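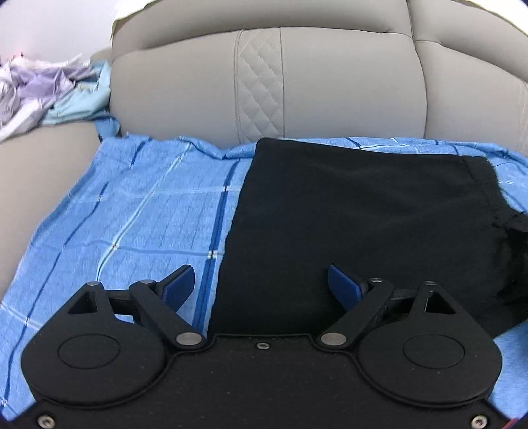 ## Gripper fault thread, May

**1/** Posting this because two other people on the hand-held build have asked me what happened to unit 4. Short version: the left finger stopped closing all the way during cloth work, the software kept saying it was closed, and I pinched my thumb finding out why.

**2/** Setup for anyone new. It's a hand-held gripper with two linkage fingers on a black base plate and blue pads at the tips. You squeeze the handle, the fingers close, and the width gets logged along with the video. We call the logger Bodutetti. No motors on the finger side of this version, just a spring and a cable.

**3/** The task was folding and moving laundry on a sofa. Dark cloth on top of a blue plaid one, on beige leather. Pick up the black one by a corner, fold it over, set it down, open the fingers wide, go again.

**4/** Cloth is hard on this thing. A block or a cup stops the pads at a set width. Cloth lets them come almost all the way together, so you are at the end of travel on every grab. I hadn't thought about what that does to the stops.

**5/** First sign was dropped corners. I'd grab, lift, and the fabric would slide out on the left side. I blamed my own hands for most of a morning.

**6/** Kwok-wai Ko went through the logs that night and said the widths looked fine. Every grab read as fully closed. So we had a gripper dropping cloth with a clean log, and we wasted a day on pad material. Swapped the pads. Same drops.

**7/** What we should have done first is put a feeler gauge between the pads. When I finally did, there was a 2 mm gap with the handle squeezed all the way.

**8/** Cause: the pin at the lower inner joint of the left finger had walked out of its hole a little. The head was catching on the plate near the end of travel. The right finger closed fine. The left one stopped early.

**9/** Why the log missed it: the sensor reads the cable, and the cable has some stretch in it. The handle went home, the cable went home, the finger did not. Bodutetti was recording what my hand did.

**10/** Now the safety part. With the finger hung up like that, the linkage is holding load. I put my thumb in to wiggle the pin with the handle still squeezed. The pin let go and the finger snapped shut on me. Bruised nail, small cut at the side. Could have been worse.

**11/** Souad Ait Ali wrote it up as an incident and I'm glad she did, even though I grumbled. Her note says the outer links have open cutouts that a fingertip fits into, and that there was no written rule about releasing the handle before touching the fingers. Both true.

**12/** New rules for all units until the next revision:

- Let go of the handle before you touch a finger, link or pin.
- Unplug the logger before any repair.
- Use a pick on a stuck pin. No fingers.
- If it drops the same item twice in a row, stop and gauge the gap.

**13/** For the fix, Siu-fong Siu pressed the pin back in and added a retaining clip. The clip is ugly and it rubs a little at full open. She's looking at a shouldered pin from Wan that would do away with it. No delivery date yet.

**14/** Ngan-ling Yang asked whether thread lock would do. We tried it on a spare finger. It held for a while and then got into the joint and made it stiff, so no.

**15/** On the data: I went back through the recordings from that unit and marked 1947 grabs as suspect. Those are the ones after the first drop I can find on video. The widths in them can't be trusted near closed. The video is still good, so we're keeping them with a flag and leaving them out of training for now.

**16/** Could the fault have started before the first drop? Yes. Heavy cloth would hide it because the gap gets filled. I don't have a way to check that from the logs. If somebody does, please tell me.

**17/** Kwok-wai is adding a startup check. Close on nothing, close on a thin shim, compare both against the camera view of the pads. If the camera and the cable disagree, the logger won't start. It adds a bit of time to each session – people will complain, me included.

**18/** If you're running the same linkage, look at your lower inner pins today. Handle released, good light, run a fingernail over the head. It should be flush. Mine stood up just enough to catch the nail.

**19/** Also check the dust. Lint off the cloth gets down by the pivots. I don't think it caused this one, but there was a plug of it behind the pin when Siu-fong took it apart.

**20/** Unit 4 is back in use with the clip on. Gap at full close is zero as of this afternoon. I'll gauge it again before each session and post here if it moves.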